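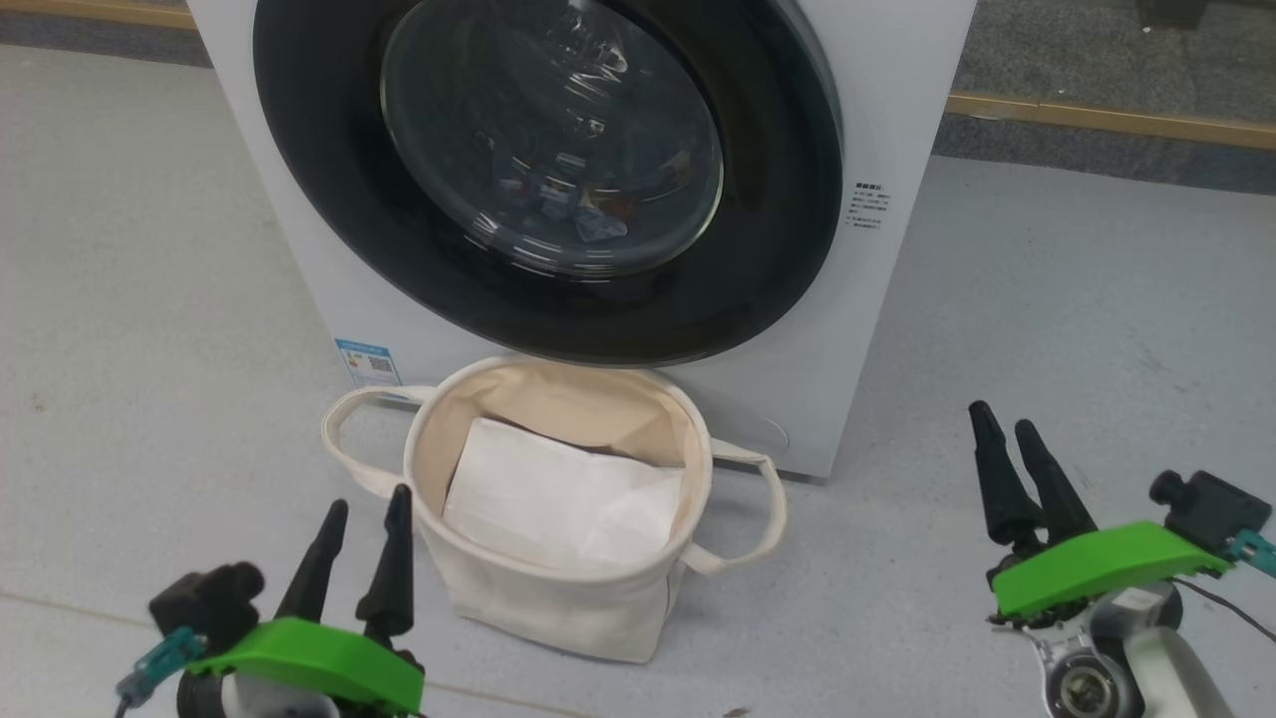
The washer and the bag, March

The Prumlow Street Wash

A very short story

I moved into the apartment on Prumlow Street with two suitcases and a canvas bag, and the canvas bag was the only one of the three I ever really unpacked. It had my laundry in it, you see, and laundry won't wait for you to feel at home.

The washer came with the place. The rental agency, Howlader, had put it in the listing in capital letters, ahead of the bedroom and the view (the view was a parking lot, so fair enough). The rent was 1,355 a month. I'd been paying 2,818 across town for two more rooms and half of somebody's company, and I remember standing on that gray floor thinking, well, at least now I can afford socks.

I couldn't read a word on the front of the machine. There was a block of small print by the door, Chinese as far as I could tell, and I treated it the way I treat most instructions, with respect and from a distance. I pushed the clothes in, shut the door and went to bed.

In the middle of the night I heard it humming. Not the washer kind of humming - a tune! I lay there trying to place it, and it was the jingle from the old Trustetti furniture commercials, the one my mother used to sing while she hung the sheets out. I hadn't thought of it in years. I got up, and of course it stopped the second my foot hit the floor.

I told myself it was the pipes.

The next load was towels and it did the whole thing again, second verse included. I hadn't even known there was a second verse. By then I'd started leaving the bedroom door open.
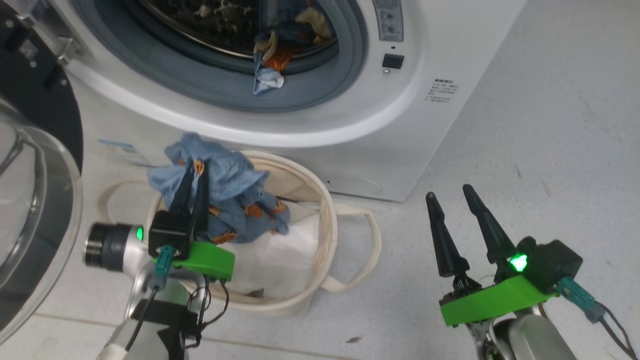 What came up out of the bag

I put my own clothes in that machine, I want to be clear about that. Blue things mostly, some white, a beige sweater I should have done by hand. So I was a little surprised when I reached for the next piece and up came a light blue thing with orange all over it.

It was my mother's housecoat. I don't mean one like it. The pocket was mended with the wrong thread, because I'd mended it myself when I was 10 and orange was what we had. She'd worn it on the Altari ferry the summer we moved, right over her good dress, because the wind was up and she didn't care who saw.

I sat down on the floor and held it for a while. It smelled like her kitchen, onions and starch. Then I did what she would have done, which is look for stains, and there weren't any, so I folded it with the sleeves tucked in and laid it in the canvas bag.

I called Howlader in the morning and asked, very casually, who'd had the apartment before me. The woman on the phone said it had been empty all winter and was something wrong with the washer? They could send a man out.

"No," I said. "No, it's running fine."

I've got a load ready for tonight. It's hardly a load at all, just pillowcases, and they aren't even dirty, but I've been practicing the second verse and I think I've got the low part down.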